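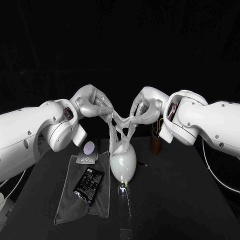 4.3 Words for things that stretch

Of all the texture words we collected in Drindport, the ones for stretching gave us the most to work with and, we admit, the most pleasure. The soft and rough words in Section 4.2 line up fairly well with those of the neighboring towns. The stretch words do not. Our 50 speakers gave us 295 separate uses of them, in stories, recipes, complaints about weather and glue, and one long and very happy account of a failed batch of taffy.

Three words carry most of the load: "leathy," "rope," and "slobe." Speakers under 30 use all three, which surprised us, as we had expected at least one to be fading. "Leathy" is an adjective and covers anything that gives when pulled and does not come back: warm cheese, wet dough, old elastic. "Rope" is a verb here, and it means to come away in strings, as honey does from a spoon. "Slobe" can be a noun or a verb and is harder to pin down. A mass slobes when it sags between two points under its own weight while still holding together. Translucent slime drawn out between two hands (Figure 6) falls well inside the range of "slobe," and also of "leathy," but a speaker would call it roping only where it thins into separate strings.

The line between "rope" and "slobe" is sharper than we first thought. Early on we treated the two as a matter of thickness, with thin things roping and thick things slobing. Ffion Phillips, who transcribed the kitchen recordings, noticed that this failed for egg white, which is thin and yet is said to slobe over the edge of a bowl. What seems to matter is whether the speaker sees one body or many. Egg white leaves the bowl as one body. Honey, once it breaks into threads, is many. The same split turns up with no food involved at all, as in (14) and (15), both from the net-mending session:

(14) That tar's roping on you, get a rag under it.
(15) It'll slobe right down the post if you leave it till August.

In (14) the tar is coming off the brush in strings. In (15) it is the whole coat that will move. When we read these two sentences back to other speakers with the verbs swapped, 10 of the 13 we asked rejected both, and two of the remaining three accepted only (15). We find this a lovely result for such a small test, and it holds for speakers who could not explain the difference when asked directly.

"Leathy" behaves differently from the two verbs in that it has moved into talk about people and time. A leathy meeting is one that keeps going after its business is done. A leathy child at bedtime can be led in any direction except upstairs. These uses keep the central idea of giving way without springing back, and we found no case in which "leathy" was used of something quick or firm. Neither "rope" nor "slobe" has made the same move in our recordings, apart from a single joking use of "slobe" for a man getting off a couch.

The origins of the three words are less clear. "Rope" needs little comment, given that "ropy" is found widely in English for thick, stringy liquids. Dumitrescu has suggested to us that "slobe" may be a blend of "slop" and "lobe," and Parri prefers a link with "slub," a lump in yarn. The second idea fits the town's spinning past, but our oldest written use, in a Brarine cannery notebook, is about fish jelly and has no textile sense. We leave the matter open.

One further point deserves more study than we can give it. Speakers often used their hands when explaining these words, and the hand shapes were remarkably steady from one person to the next. For "rope" the fingers spread and the hands moved up and down. For "slobe" the palms faced each other and drifted apart, with a dip in the middle of the movement. Several people made the gesture first and then found the word — in two cases after a long pause. Our recordings from the first round are sound only, so we rely here on notes taken during the sessions by Charmaine Dlamini and Efa Prothero, and we cannot say how early in each turn the gesture began. The second round, described in Section 5, was planned with this gap in mind.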